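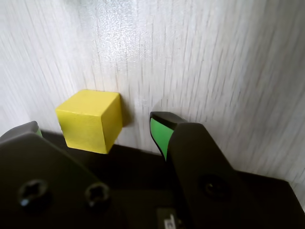 A yellow block on a pale surface.

My sister gave my son a toy for his third birthday that needs an account. I want to be fair to my sister, who is generous and has no kids and bought the thing the shop told her to buy. But we sat there at half past ten in the morning with the cake already out, and I was typing in an email address and making up a password with a capital letter in it, while the birthday boy took the box away and climbed inside. He stayed in the box until lunch. You've heard that story from every parent you know, I'm sure, and I'd have forgotten it myself if it hadn't sent me off into a months-long grump about toys, which I'm now going to share with you.

My complaint is that toys have gotten too good at playing by themselves. You press the nose and the bear sings. You put the shape in the hole and a voice says well done. There is an awful lot going on and very little of it is being done by the child. My son has a plastic farm (Trastar makes it, it was 102 dollars, we did not pay for it) and the cow knows it's a cow. It will tell you so. It can't be a horse for the afternoon, or a bus, or somebody's mom, because the minute you pick it up it moos and lets everyone know.

A block doesn't know anything. I keep coming back to this. A block is a loaf of bread at nine in the morning and a phone by nine fifteen. Last week in our house one was a baby, and I got in real trouble for stepping over it without saying good night.

I know how this sounds. There's a certain type of person who goes on about simple toys, and she has linen curtains and a child called Juniper, and the blocks in question cost more than my car payment. I looked some up the other night. There's a set from an outfit called Prendergast that comes in a cotton sack with a little card about the forest, and I laughed so loudly I woke the dog. So let me say clearly that I'm not talking about taste. I like bright colors. I like plastic fine. Our blocks came from a yard sale in a shoebox marked "misc", and some of them have been chewed by a child I've never met. Nothing about them would look good on a shelf.

What I mind is being sold the idea that a plain toy is a missed chance. Every package on the shelf now has a list on the back of what it will develop. Fine motor skills, early math, language, problem solving. I bought a jigsaw of a tractor in May and it promised me "100 learning moments", and I stood in the aisle wondering who had sat down and come up with a hundred of them, and whether they'd started making things up at thirty. It makes you feel that if you hand a kid something with no list on it, you're letting them fall behind. Behind who? They're three. Mine thinks the moon follows our car because it likes us.

My neighbor Darcy Halliday ran a daycare out of her house for years and she disagrees with me about most of this. Her view is that kids will make something out of whatever is lying around, singing bear included, and that parents who fuss over the right toys are just as tiresome as parents who buy every gadget. She had a room full of battery-powered junk and says the children used the keyboards as ironing boards. She's probably right. I do think she's skipping over the noise, though. She's a calmer woman than I am, and she could hear a fire truck siren for six hours and come out smiling. I can take it for about as long as it takes to find a screwdriver.

And there's the part where the toys die. The Arkgate tablet-thing my niece had, the one with the owl, stopped working when the company quit updating it. It didn't break. The buttons still light up. It just asks for a connection to something that isn't there anymore, over and over, in a cheerful voice. She was really upset about that owl. I don't see how you explain to a five-year-old that her friend has been discontinued. My mother still has the blocks I played with, and the only update they ever got was when my brother drew faces on them in ballpoint.

I'll admit to a soft spot in my own argument, which is boredom. Plain toys are boring sometimes. There are afternoons when my son looks at the shoebox, looks at me, and wants the cow that talks, and I give him the cow, because I have dinner to make and a cow that talks buys me twenty minutes. I don't feel bad about it. I wouldn't throw the farm out (I've thought about it, usually around the fortieth moo). It's just that I've noticed he plays with the farm and then he's done, and he walks away from it the way I walk away from the TV. With the blocks he tends to get called away. Dinner, bath, shoes on. He's always in the middle of something, and there's always a fuss, and somebody has to promise not to touch the airport.

My sister asked me last month what he wants this year. I said more blocks, and she said, "But he has blocks," in a voice like I'd asked for more air. I said yes, and he keeps running out. The airport needs a second terminal – he's been very firm about it – and right now the only thing we've got left to build it with is a can of chickpeas.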